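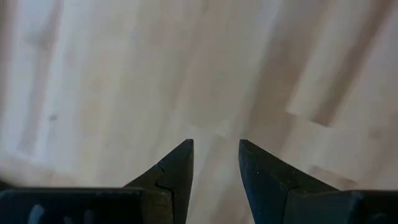

5.3 Fingertip failure

Of the 400 pick trials run on the Kokley arm, 139 ended without a lift. Most of these were ordinary misses in which the planner chose a poor approach angle. A second group of 47 could not be explained this way. In these trials the fingers closed on the part at the planned height, the force reading rose as expected, and the part then rotated out of the grip.

We traced the second group to the left fingertip. Figure 4 shows the fingers open over the floor, as seen by the wrist camera. A thin, irregular line runs roughly vertically through the middle of the left tip, with a lighter seam along it. No such line is visible on the right tip. From the image alone we could not tell a crack from a chip, so the tip was removed and loaded by hand on the bench. It flexed along the line — enough to let the inner face turn under a side load.

The fault raised no alarm. The Halim controller checks motor current and finger position, and both stayed within limits. Amber Van Loon replaced the tip, and the failed trials were repeated with the same parts and the same seed. Rotation losses did not recur.

We now save one wrist image with the gripper open before each block of trials and compare the two tips by eye. Trials from the second group are left out of Table 3 but kept in the released logs.

Figure 4. Wrist camera view of the open gripper. The line discussed in the text is on the left tip.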